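Nirkport Table Sessions – Gallery

The back room at Foladura in Nirkport has one good table, and most of what we do on a Wednesday ends up on it. In the small objects sessions everything has to fit in a box you can lift with one hand. Click any picture for the larger version.

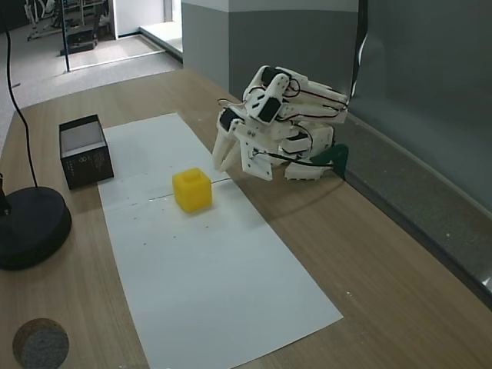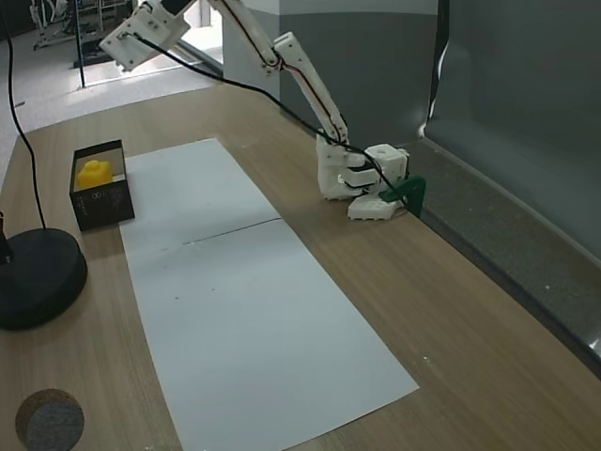

Paper, box and small yellow things. The block stands on the sheet in the first picture, the duck is in the box in the second.

About the table

The top is light wood with the grain running lengthwise. We put white paper down the middle for nearly every session. It makes small things easier to see, and it can be thrown out when it gets too marked up. The roll we buy is 300 feet and lasts most of a year. If a sheet comes up short we lay a second one over the end of it and carry on.

About the box

The small black box with the white printing lives on the left side of the paper. It is open at the top and low enough that you can see what is in it from a chair. We have tried bigger ones, but they took up too much of the table – the small one has stayed.

About the objects

The yellow block has rounded edges and a raised square stud on top. It looks like a building brick made for much larger hands. The duck is rubber and sits well in the box with its head above the rim. Both belong to the Emik set, which has 60 pieces in all and is kept on the shelf by the door. Please put pieces back in the set when you are done. We were 2 short in September and found them in a coat pocket.

Visiting

The room is open to members from 8 in the morning. Up to eight people can sit at the table, though six is more comfortable. Bring your own objects if you like, as long as they are clean and not fragile. Chairs are stacked along the hall.

More galleries

Kao shelf and drawers
Paper and card
Large table, spring sessions
Back to the Foladura main page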